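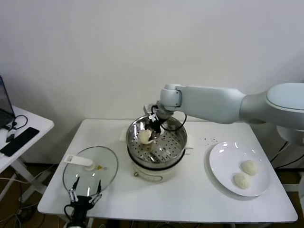 Station 3, steamer task. Right gripper holding a bun in the basket, lid on the table, two buns on the plate.

Pre-session and in-session checklist – two-arm food handling
Site: Sallham
Date: Fri 15 November
Inspected by: Till Rieger
Operator: Hauke Kohlhase

1. Emergency stop tested on both arms before first episode
OK. Both arms stopped and held position.

2. Speed limit set to training value
OK. Set at the console, checked again after restart.

3. Arm pedestals fixed, no play
OK.

4. Cables clear of the arm's travel
Comment. The wrist cable on the right arm makes a loop next to the gripper. It needs another clip before we do lid episodes, where the wrist turns more.

5. Floor clear
Not OK. Tangle of cables on the floor under the side table. Same remark as in May. Hauke to order a floor channel from Schmieder.

6. Laptop and phone away from the work table
OK, both on the side table. Charging cable to be tied back.

7. Steamer base switched off at the wall during episodes
OK. Buns are steamed in the kitchen and brought over. No live steam near the grippers until Tratel confirms the seals.

8. Glass lid checked for chips, handle tight
OK. Lid must lie flat on the table whenever it is not being moved. Leaning it on the basket is not allowed.

9. Table surface wiped between episodes
Partly. Small dark specks between steamer and plate. Wipe before each reset – they could end up as a cue in the training data.

10. Fingertips cleaned, no loose pads
OK. Clean again after every block.

11. Buns replaced when torn or sticky
OK. Old ones go in the waste, not back on the plate. None of this food is eaten.

12. Failed grasps kept and labeled
OK. 247 episodes recorded to date for this task, 111 with the lid. Dropped buns are marked "drop", operator stops are marked "stop". Wolletmont wants both left in the set.

13. Operator break after 80 minutes
OK, logged.

Result: may continue with bun episodes. Lid episodes on hold until items 4 and 5 are closed.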